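Loltura Hand-Held Gripper Kit, Pair, with Handling Practice Guide

Home > Grippers and Tooling > Hand-Held Grippers > Loltura Pair

Supplied by Hadus
Price: 2,685 per pair, excluding tax and shipping
Availability: Made to order. Current orders leave the Bromolgate workshop in November.

Overview

The Loltura is a pair of hand-held grippers for recording manipulation tasks that will later be run on a robot arm. The operator holds one in each hand and does the task directly. The fingers are the same parts you would mount on the arm, so the grasps you record are grasps the arm can make.

Most of our customers use the pair for packing, sorting and tray loading. Those are repetitive jobs with light goods, and they expose sloppy working habits quickly. For that reason every pair now ships with a printed practice guide, written by Zinhle Maluleke, who runs operator training at Hadus. The main parts of the guide are reproduced on this page so you can read them before you buy.

What is in the box

Two hand-held grippers, left and right
Four spare finger pads
Two data cables with strain relief
One hex key set
One go/no-go gauge for finger alignment
One printed practice guide, 60 pages
One bench card, laminated, for the wall or the cart

Specifications

Maximum opening: 80 mm
Cable length: 255 cm
Finger type: molded, replaceable, screw-fixed
Handedness: left and right grippers are not interchangeable
Operating environment: indoor, dry, normal room lighting
Storage: in the case, fingers open

Who should use it

The pair is meant for trained operators over 18, working at a table or bench, handling items under the load limit printed on the handle. It is not a lifting aid. It is not rated for food contact, so packaged goods only, and any package that opens during a session is discarded.

Rules for the work area

Set the area up before the grippers are plugged in. The table should be at elbow height for the person using it. If two operators of very different heights share a station, use an adjustable table or give each their own.

Keep cables off the floor where people walk. Run them behind the operator or up to an overhead hook, and leave enough slack for both arms to reach the far corner of the tray. A cable that goes tight in the middle of a grasp will pull the gripper, and the pull ends up in the recording.

Mark a standing zone on the floor. Anyone inside it is either operating or supervising. Visitors stay out while a session is running, including visitors who only want a quick look.

Lighting should stay the same through a whole batch. If the blinds go up halfway through, stop, note it, and start a new batch.

Choosing and preparing items

Use real goods wherever you can. Empty packages behave differently from full ones, and a carton with nothing in it will fold under finger pressure that a full one would take easily. If you have to use empties, log them as empties.

Check each item before it goes into the tray. Set aside anything leaking or swollen. Creases and small dents are fine and should be kept in, provided the item log says so. A robot in a real warehouse will meet plenty of creased cartons, and a batch made up only of perfect ones teaches it very little.

Retire an item when its shape has changed enough that you would no longer grasp it the same way. Do not tape it back together.

Grasping

Close on the item slowly and stop when it is held. With cartons, pouches and other soft-walled packages the fingers should meet the sides squarely. Pinching by a folded end or a seam is allowed only if the task sheet calls for it.

Foil and glossy film slip more than bare board. Do not make up for it by squeezing harder. Open, move the fingers closer to the middle of the item, and close again. If it slips a second time, check the pads for dust.

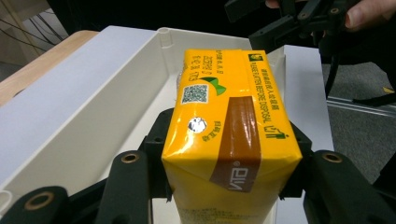 Keep the second gripper clear until it is needed. Operators new to two-handed work tend to bring both hands in at once, and the fingers knock together over the tray. Our rule is one gripper on the item and one waiting above or to the side, with the waiting hand still. For a handover, the receiving gripper closes fully before the giving gripper opens.

Never steady an item with a bare finger once the fingers are closing. A bare finger in the grasp is a pinch hazard, and it spoils the recording as well. If you need to touch the item, open the gripper, pause, fix it, and mark the take as a retry.

Place items down. Do not drop them, even from a low height, unless the task is a drop task.

Session length and breaks

The guide sets the longest continuous session at 60 minutes, followed by a break away from the station. Wrist and thumb strain come on gradually with this kind of tool, and by the time an operator mentions it the last few takes are usually poor anyway. Supervisors should call the break. Leaving it to the operator does not work well, especially near the end of a batch.

Swap tasks between sessions if you have more than one. A morning of tray loading followed by an afternoon of the same is allowed, but we would plan it differently.

Daily checks

Before the first session:

Check every finger screw by hand, then with the hex key. Snug is enough.
Run the alignment gauge between the fingers on both grippers.
Open and close each gripper fully five times and listen for grinding.
Look along the full length of both cables for nicks or flattened spots.
Wipe the pads with a dry cloth.

After the last session:

Unplug at the station end first.
Wipe down the handles.
Put the grippers away with the fingers open.
Fill in the log and sign it.

A gripper that fails any check is tagged and taken out of use. Please do not swap parts between a good gripper and a bad one to get through the day. We have had pairs come back for service with mismatched fingers, and every recording made with them had to be thrown out.

Records

Each batch needs an item log, a station log and an operator sign-off. Templates are in the back of the guide and you are free to copy them. At a minimum, record the task sheet version, the items used and their condition, which gripper pair was used, any retries, and anything that changed in the room.

If people other than the operator could be recorded, tell them before you start and get their agreement in writing. This applies to hands and voices as well as faces. Check what your local law requires on top of that, as the guide is only a baseline.

Clearing up

Packaging from finished sessions goes in the proper waste stream. Empty drink cartons and pouches should be drained first, and flattened if the carton or your hauler asks for it. Keep one bin at the station for retired items and empty it daily. Old packages left under the table find their way back into the tray.

From the author of the guide

"I wrote most of these rules after watching people get them wrong, me included," says Zinhle Maluleke. "The one I argue about most is the waiting hand. People think it slows them down. It does for the first day — then they stop knocking things over and the pace comes back."

Compatibility

Fingers fit the Hadus arm mount and the Ševčík adapter plate. The Ševčík plate is sold separately and needs the longer screws, which come with the plate. Older Loltura grippers with the square handle take the same pads but not the same fingers.

Spares and service

Pads are a wear part and should be replaced when the surface looks polished. Fingers last a good deal longer but should be replaced in pairs. Cables are not repairable. Send grippers in for service once a year, or sooner if the alignment gauge will not pass after the screws have been checked.

When you return a pair, include both grippers even if only one has a fault. They are aligned together on the bench at Bromolgate and we cannot do that with one.

Common questions

Can I buy a single gripper?
Only as a replacement for a registered pair. We will need the serial number from the handle of the other one.

Can operators wear gloves?
Thin, close-fitting gloves are fine. Loose or padded gloves are not allowed, as they can catch in the linkage.

Does the guide replace our own risk assessment?
No. It covers the tool and how to use it. Your assessment has to cover your room, your goods and your people.

Is the guide available without the grippers?
Yes. Write to the Hadus training desk and we will send a copy. The bench card can be ordered separately in packs of five.

Do you run training on site?
Yes, for groups of up to six operators. The course takes one day and ends with a practical check at the station. Travel is charged at cost.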